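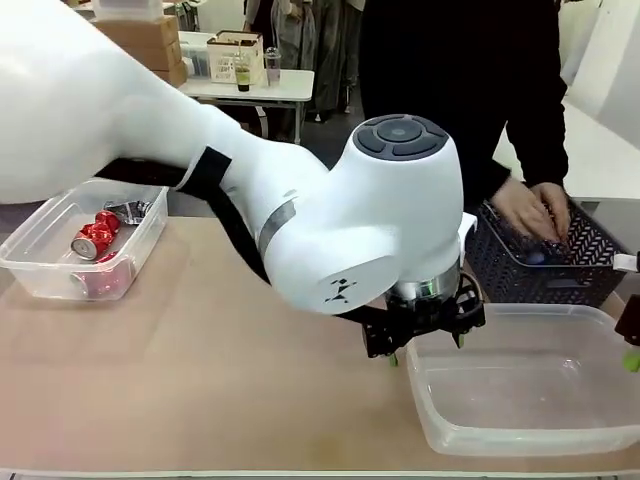

Figure 1. Crushed cans and a wrapper in the small clear tub, with the large tub and the woven basket on the right.

Clear tubs for shared kitchens: our term project at Gomstead

Why we chose it

Our group of four all live in the Findance building, where every floor shares one kitchen and, until November, every kitchen shared one very large grey bin. Anybody who has lived with students will know how that goes. Cans went in with crisp packets, crisp packets went in with teabags, and by Tuesday evening the whole lot smelled like a pond. We wanted to try something cheap and kind to the people using it, so no posters telling anyone off (we had all been told off enough by the old ones!). Our question was simply whether people sort their rubbish better when they can see what is already in the container.

What we used

We settled on clear plastic tubs in two sizes, open at the top, and a dark grey woven basket for odds and ends that weren't rubbish at all, such as pens, hair clips and other people's keys. We had planned to use coloured boxes from the Grondgate storage range and even got as far as measuring a shelf for them, but you can't see into them without bending over, and bending over a bin is something people will go to great lengths to avoid.

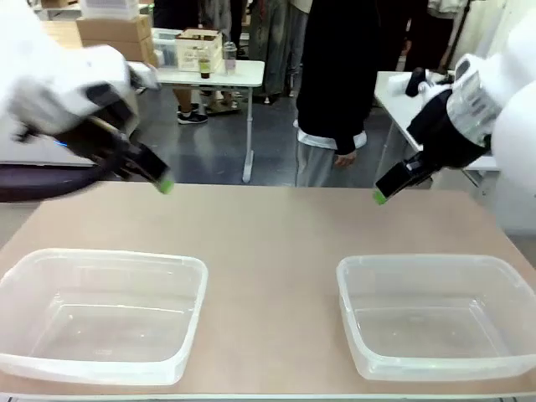
The tubs stayed unlabelled for the first week and had a small paper label for the second, and we left everything else exactly as it was so that the two weeks could be fairly compared. One of us emptied them each night after ten and wrote down what had gone where, in a notebook that now has a rather sad tea ring on every page.

What we found

Over the fortnight we logged 251 items, and 104 of those were drinks cans, which surprised us less than it should have. In the unlabelled week 46 things ended up in the wrong tub. In the labelled week it was only nine, and most of those were foil wrappers, which we think is our own fault for writing "metal" on the label and leaving it at that. The basket was a great favourite, and a calculator missing for most of the term came home in it.

Cleaning took longer than we had allowed for. Sticky drips show up badly on clear plastic, and the rounded corners were a blessing here as a sponge goes straight round them. Scuffs are another matter, and we stopped using the rough side of the sponge after the second night.
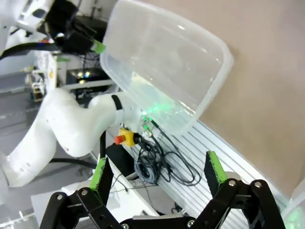 What we would change

We would write "cans" and "wrappers" on separate labels, buy tubs with lids for the weekend, and run the whole thing for a month. The Marín building has asked to borrow our set next term, and we have said yes, provided they take the notebook as well.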